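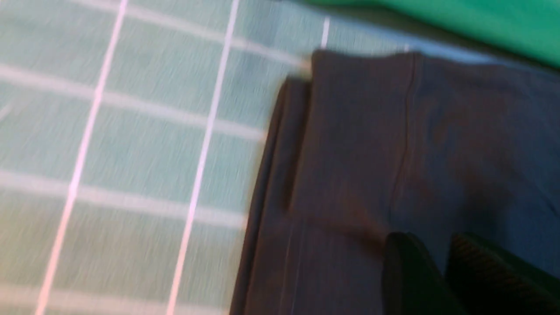
# Plultside – le logiciel de pliage pour bras à pinces

*Fiche mise à jour en mars 2021*

Bonjour et bienvenue sur la page de Plultside ! Je m'appelle Agnese Dambrauskienė, je m'occupe du planificateur, et comme c'est moi qui réponds à vos messages, autant que j'écrive aussi la fiche. Plultside, c'est la couche logicielle entre vos caméras et vos bras : elle regarde un vêtement posé à plat, décide où le saisir, calcule la trajectoire et recommence jusqu'à ce que le pli soit fait (ou jusqu'à ce qu'elle vous demande un coup de main, ça arrive).

On a commencé par les t-shirts, évidemment, et je pensais naïvement que les manches courtes seraient le cas difficile. Pas du tout ! Ce sont les manches longues sur tissu foncé qui nous ont pris tout un hiver. Sur un gris anthracite, la manche rabattue sur le corps a presque la même couleur que ce qu'il y a dessous, et le contour se perd. Kittipong Wannasri a réécrit toute la détection des bords pour ça.

## Ce qu'il y a dedans

**Perception.** Le module de segmentation sépare le vêtement du plan de travail, puis place des points clés : encolure, épaules, bouts de manches, coins d'ourlet. Les coutures et les imprimés servent aussi de repères quand il y en a. Pour le fond, prenez une couleur franche et unie si vous pouvez, et un tapis quadrillé pour recaler l'échelle – un simple tapis de coupe fait très bien l'affaire.

**Caméra de poignet.** C'est la vue qui bouge, donc celle qui bave. Plultside mesure le flou de chaque image et baisse le poids de celles qui sont trop filées au lieu de les jeter, parce qu'une bande de quadrillage floue donne encore une orientation correcte. Le seuil se règle dans `perception.yaml`, et je vous conseille de ne pas y toucher la première semaine.

**Planification à deux bras.** Les deux trajectoires sont calculées ensemble, avec un volume de sécurité autour de chaque poignet et une marge pour les câbles (oui, les câbles, Kristaps Urbonaitė y tient beaucoup et il a raison). Le planificateur évalue 400 candidats de prise par cycle et en garde trois.
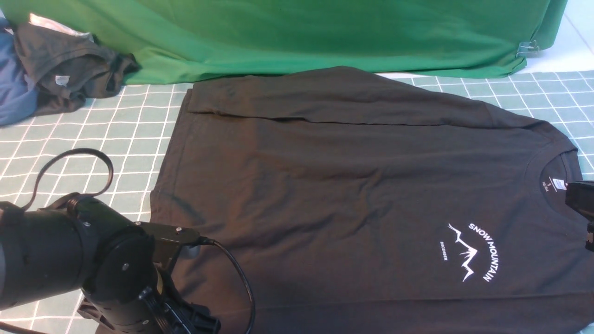
**Séquences de pli.** Six séquences sont livrées avec la version standard, et vous pouvez écrire les vôtres : une séquence est un fichier texte avec des points de prise, des lignes de pli et des conditions d'arrêt. Akihiko Miyazaki en a fait une pour les leggings en un après-midi, sans lire la doc... je ne le recommande pas, mais c'est possible.

**Relecture.** Mon outil préféré ! Chaque essai s'enregistre avec les vues de poignet, la vue de dessus et l'état des articulations, sur une seule ligne de temps. On revient à l'instant où la prise a glissé, on déplace le point à la souris, on relance le calcul.

## Ce qu'il vous faut

- un ou deux bras à pinces parallèles, pilotables en position
- une caméra en hauteur et une caméra par poignet
- un poste sous Linux avec une carte graphique correcte
- une lumière stable

Les pilotes Bernier et Lepik sont inclus. Pour les contrôleurs Gralteck, le pilote existe mais il est encore en bêta : la lecture des efforts décroche de temps en temps, et Justinas Ots travaille dessus. On vise juillet.

## Licence et prix

La licence coûte 169 € par mois et par poste, quel que soit le nombre de bras branchés. La relecture seule est gratuite, servez-vous. L'essai ne demande pas de carte bancaire.

## Ce qu'on ne fait pas encore

Les chemises boutonnées, non. Les capuches, à moitié. Les vêtements en tas, c'est en cours : Plultside sait repérer une pile et y choisir une prise, mais l'étalement avant pliage reste lent et je préfère vous le dire avant l'achat. Si vous avez des textiles bizarres, envoyez-moi vos enregistrements par le formulaire de contact, en précisant votre version et le modèle de vos pinces.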